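Prestard House Residents' Newsletter

Housekeeping and Shared Rooms

Bed linen, mattresses and small items: arrangements for the coming term

The Accommodation Office has completed its review of bedding and shared rooms at Prestard House and the Monlow annexe. The review was led by Siham Awwad, Head of Residential Services, and covered all 68 sleeping places across the two buildings, together with the linen store and the ground-floor common rooms. Residents are asked to read the following notes before the next linen exchange, which will take place on Friday.

Linen stock and exchange

The linen store now holds 1382 items, including fitted sheets, pillowcases, blankets and mattress protectors. A number of older flat sheets have been withdrawn. They had become thin at the folds and were no longer suitable for general issue. Fitted sheets will be supplied in their place wherever the size of the mattress allows.

The exchange will open at 9 a.m. in the linen store and close at noon. Residents should bring used sheets and pillowcases folded once and placed in the cloth bag supplied at the start of their stay. Blankets are exchanged at the end of each term, or sooner on request. Protectors remain on the mattress and should be handed in only if they are torn or stained.

Residents who cannot attend may ask another resident to collect on their behalf. A short note giving the room number and the size of sheet required will be sufficient. The linen store cannot hold uncollected sets beyond the following Monday.

Residents may continue to use their own bed linen. Personal items should be marked with a name or room number before they are sent to the laundry. The office received several enquiries last term about unmarked pillowcases, and in most cases it was not possible to return them.

Fitting a sheet correctly

Samer Zein, Linen Supervisor, has asked that the following guidance be repeated. Many of the sheets returned with split corners last term had been stretched from one side of the bed only.

Before fitting, find the longer side of the sheet and match it to the longer side of the mattress. Fit one corner at the head, then the corner diagonally opposite at the foot. The remaining two corners can then be drawn over without force. The elastic should sit fully beneath the mattress on all sides. If it rests on the side wall, the surface will gather into creases and the corners will work loose overnight.

Once all four corners are in place, smooth the surface from the centre towards the edges with the flat of the hand. Any fullness remaining at the far edge may be drawn down and tucked under. Where a sheet is clearly too large or too small, please exchange it at the store.

Mattresses placed on the floor

A number of residents prefer to have a mattress directly on the floor, and this is permitted in both buildings. Certain precautions apply. Air does not pass freely beneath a mattress laid on a hard surface such as concrete or tile, and moisture may collect on the underside.

The mattress should be raised on its side against a wall for at least an hour each week, with the sheet removed and the window open if the weather permits. The floor beneath should be swept and wiped with a cloth that has been well wrung out, and allowed to dry before the mattress is lowered. Mattresses should be turned end to end once a month. The office will lend a carrying strap to any resident who requires one.

Cables, extension leads and power strips must not run underneath a mattress at any time. Leads crossing the floor should be kept to the side of the room and away from the route to the door.

Remote controls and other small items

The office replaced 11 air-conditioner remote controls during the past term. In the majority of cases the original was later found among the bedding, and on two occasions one had passed through the laundry with the sheets. Game controllers belonging to the common rooms have been mislaid in a similar way, and 6 are still outstanding.

A bed is a convenient place to set something down, and pale items are easily gathered up in the folds when a sheet is removed. Residents are asked to clear the whole surface before stripping a bed, to lift the sheet from one end, and to shake it out before it is placed in the laundry bag. Dark clothing left at the foot of the bed should be checked at the same time.

A wall holder for the air-conditioner remote is being fitted beside the door of each room. Shboul, the contractor appointed for this work, will begin on the upper floor at Prestard House and will move to Monlow when it is finished. Residents need not be present. Game controllers should be returned to the common room shelf after use.
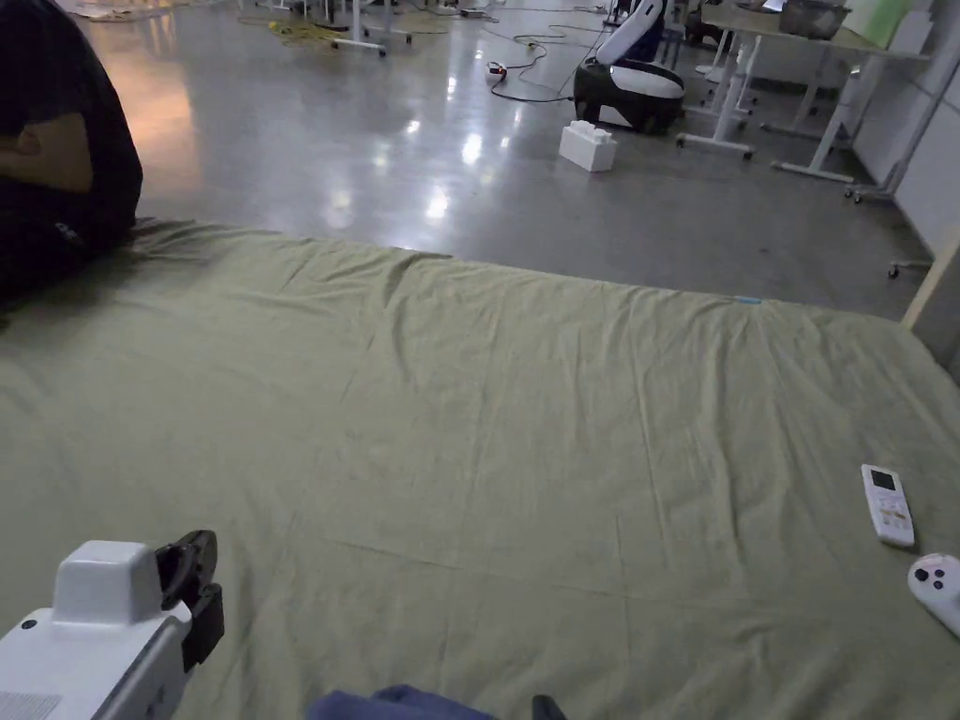 Tables and floor space in the common rooms

The tables on casters may be moved to suit the activity in hand. They should be returned to the wall by 10 p.m., with the wheels locked where a lock is provided. Items on the floor should be cleared at the same hour so that the morning cleaning may proceed. The cleaning team has been instructed not to move personal belongings, and will leave unswept any part of the floor that has not been cleared.

The floors are now cleaned with a neutral product supplied by Drostov. Residents are asked not to use wax, polish or bleach on any floor in either building.

Enquiries

Questions concerning linen should be addressed to Samer Zein at the linen store during exchange hours. Requests for a replacement mattress should be made in writing to Siham Awwad at the Accommodation Office, giving the room number and a brief account of the fault. Replacement requests received before the end of December will be considered together, and residents will be informed of the outcome by letter.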